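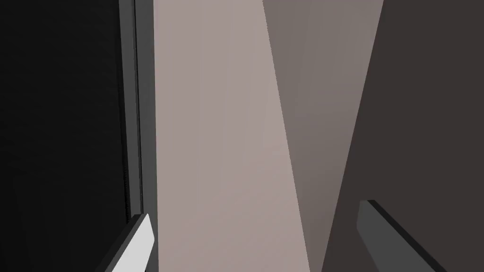 Tullio Mazza wrote to me after last year's piece that the Grulach open day was all very well, but if I wanted to see how proper hard cheese is made I ought to go up to Skallel and take a coat. Well, I went, and I took the coat, and I'm very glad I did both!

The dairy sits at 219 metres, above a wet little village with one shop (shut), and by nine in the morning the yard was already full of muddy cars and children asking for samples. 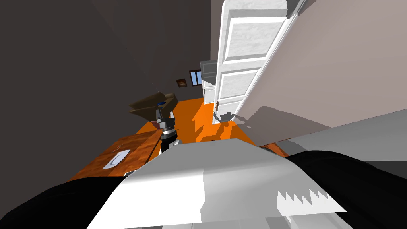 Skallel Dairy Open Day
Words: the Istorell newsletter, November

We were taken through in small groups, hairnets on, and the smell in the vat room was lovely, all warm milk and something like toast. The cheesemaker told us they had nearly 2629 wheels in the store, the oldest of them 41 months, and she let us try 3 ages side by side. My favourite was the youngest, which I gather is the wrong answer.
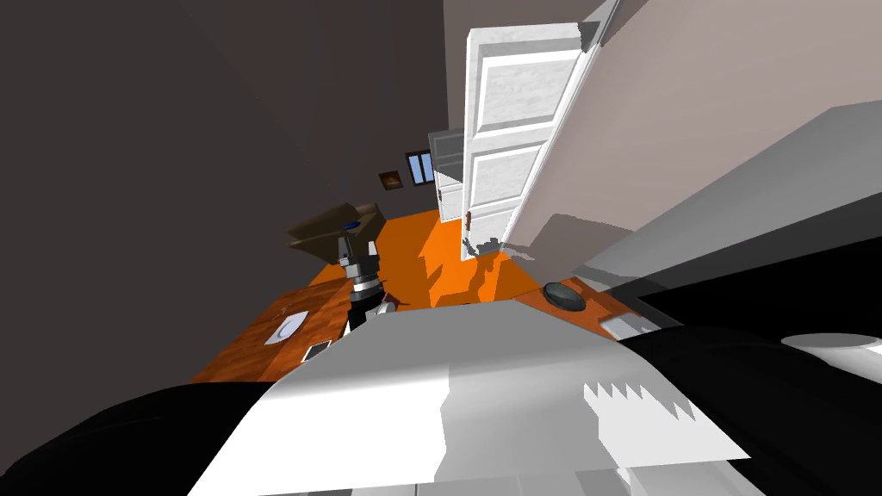 After that there was soup in the barn, leek and potato with a great heel of bread, and I got talking to a couple who keep goats near Villa and ended up missing the butter talk altogether. I came home with far too much cheese and somebody else's umbrella (green, wooden handle, do write in if it's yours).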